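코무라 로봇동아리, 생활 정리 로봇 공개 시연회 열어
서랍장 앞에서 보낸 한 학기의 결실, 5월 지역 대회 출전 예정

2019년 1월 11일

어스컴 기술학교의 학생 로봇동아리 '코무라'가 교내 실습실에서 생활 정리 로봇 공개 시연회를 열고, 지난 학기 동안 준비해 온 과제를 학부모와 지역 주민 여러분께 선보였습니다. 추운 날씨에도 50명의 손님이 찾아와 주셨고, 준비한 의자가 모자라 뒤편에 서서 끝까지 지켜봐 주신 분들도 계셨습니다. 이 자리를 빌려 다시 한번 감사드립니다.

학생들이 고른 과제는 '방 안의 작은 정리'입니다. 서랍장 위와 서랍 속에 놓인 캔, 그릇, 스펀지 같은 흔한 물건을 로봇이 알아보고, 집고, 알맞은 자리로 옮기는 일이지요. 사람에게는 몇 초면 끝나는 일이지만, 학생들은 서랍 손잡이 하나를 두고 몇 주씩 씨름하기도 했습니다. 학기 초부터 쌓아 온 연습 기록은 모두 1,818회에 이르며, 그 가운데 300회는 서랍을 여닫는 동작만 따로 모아 연습한 것입니다. 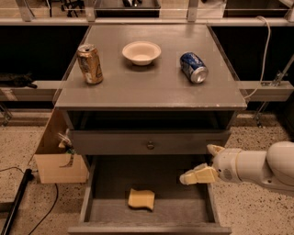 ▲ 아래 서랍이 열린 회색 서랍장과 로봇 팔. 서랍 안에는 노란 스펀지가, 위에는 캔 두 개와 흰 그릇이 놓여 있다.

동아리를 지도하는 카티아 바시 교사는 "처음에는 학생들이 화려한 동작부터 해 보고 싶어 했는데, 어느 순간부터는 쓰러진 캔을 어느 쪽에서 집어야 하느냐를 두고 점심시간까지 토론을 하더라고요. 저는 그 모습이 참 대견했습니다"라며 웃음을 지었습니다. 바시 교사는 실패한 연습도 지우지 않고 모두 기록에 남기도록 지도해 왔으며, 시연회 당일에도 학생들이 그 기록을 손님들께 직접 펼쳐 보이며 설명했습니다.

이번 과제에는 학생 다섯 명이 한 조로 참여했습니다. 프로그램 작성과 로봇 조작, 물건 배치, 기록 정리를 번갈아 맡았고, 방과 후 연습이 길어지는 날이면 선배들이 들러 간식과 조언을 함께 나누어 주었다고 합니다. 연습에 쓸 생활용품은 학생들이 집에서 하나둘 가져와 마련했습니다.

코무라는 오는 5월 애스트컴에서 열리는 '카타네오 학생 로봇 경진대회'에 출전합니다. 대회에서는 처음 보는 물건이 섞여 나오기 때문에, 남은 기간에는 물건의 종류와 놓는 방향을 바꾸어 가며 연습을 이어 갈 계획입니다. 대회 전까지 매주 금요일 방과 후에는 실습실을 개방하오니, 관심 있는 재학생과 학부모께서는 편하게 들러 주시기 바랍니다. 견학을 원하시는 단체는 어스컴 기술학교 교무실로 미리 연락해 주시면 정성껏 안내해 드리겠습니다.

문의: 어스컴 기술학교 로봇동아리 코무라 (지도교사 카티아 바시)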